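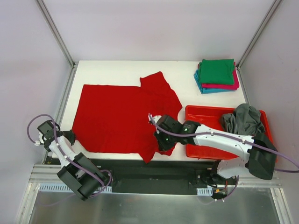

A red T-shirt on a white work surface.

Closing the Skullbridge road for planned work is the wrong default

21 February 2018

The county intends to shut the Skullbridge road again in March, for two days, between the Lund turnoff and the river. The stated purpose is drainage inspection. Traffic will be sent through Disivitz on a route that was never built to carry it.

I have no quarrel with inspection. The culverts under that section are old and at least one has silted up. My objection is to the method. A full closure is the easiest option for the contractor to set up and the most expensive for everyone else, and the notice does not say whether a single open lane was considered.

The county's last traffic survey recorded 1,717 vehicles a day on the road. A temporary signal can handle that volume with modest delays outside the morning peak. The Disivitz detour adds some 4 miles and includes a narrow bridge where two trucks cannot pass. During the previous closure, drivers backed up in both directions while someone got out to direct them by hand.
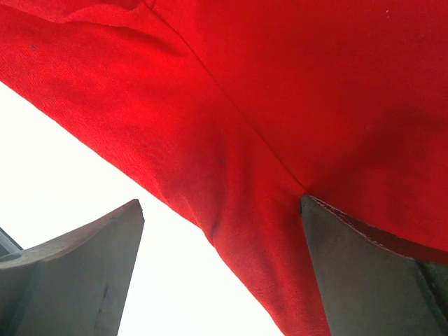

Detour signing is the other weak point. Last time the first sign stood beyond the Elura junction, so drivers arriving from the south had already passed the only sensible alternative. The signs were also small and partly hidden by a hedge. A warning has to stand out from what is behind it, the way bright red cloth does over a plain white surface. Dull orange against a brown hillside in winter does not meet that test, and a larger board placed ahead of Elura would cost very little.

The county should publish the lane widths at the inspection points. If they leave no safe room for a signal-controlled lane, close the road, but do it overnight and reopen before the school buses run. If there is room, keep one lane open. Either way, the notice should state the detour length and the weight limit on the Disivitz bridge. The current one gives neither.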